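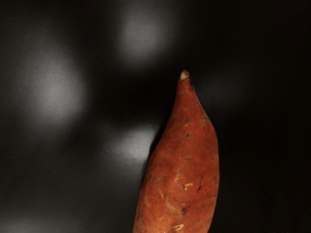

Monday, and I've finally sat down to sort out what we're asking for in the September round. The big question is whether we replace the grippers this year or limp on with the ones we've got and put the money into a decent workstation. I've been back and forth on it all weekend (sad, I know). What keeps pulling me towards the workstation is how far the simulated produce has come along. The sweet potato has its little root scars, a pale scrape across the skin and that tiny whitish tip, and you could very nearly peel it! The shiny dark surface is still giving us blurry patches of light, one of them right up against the edge of the veg, and I'd like to be able to try a dozen lighting set-ups in an afternoon before we spend a penny on real lamps.

So, prices. Girard came back with 2910 for the workstation, delivery included, and they'll hold it until the end of the month. Mevance were cheaper on paper but wanted the monitor as a separate order, and by the time I'd added that in there was nothing in it. Going with Girard unless someone shouts.

Grippers - Vumer do a soft finger set at 229 each. I'd love 6 but I can't see us getting away with it, so I've put down two, one to use and one for when the first one splits. Patricio Barrios reckons we should wait for the wider version, as anything fat in the middle is going to be a stretch for the standard size. Fair point, and he's usually right about fingers. I've written to Vumer to ask for the opening width in millimetres, not the "small, medium, large" business in their leaflet.

That makes 3368 with both grippers in. Suvodholm still owe us a quote for the mounting plate and I've left a blank line for it. Rang twice, no joy.

Things to do before I send the form in:
- check whether the workstation fits under the bench, fan side out
- ask Patricio if the old adaptor ring will take the Vumer fingers
- find out who signs for anything over the usual limit now
- chase Suvodholm again, by email this time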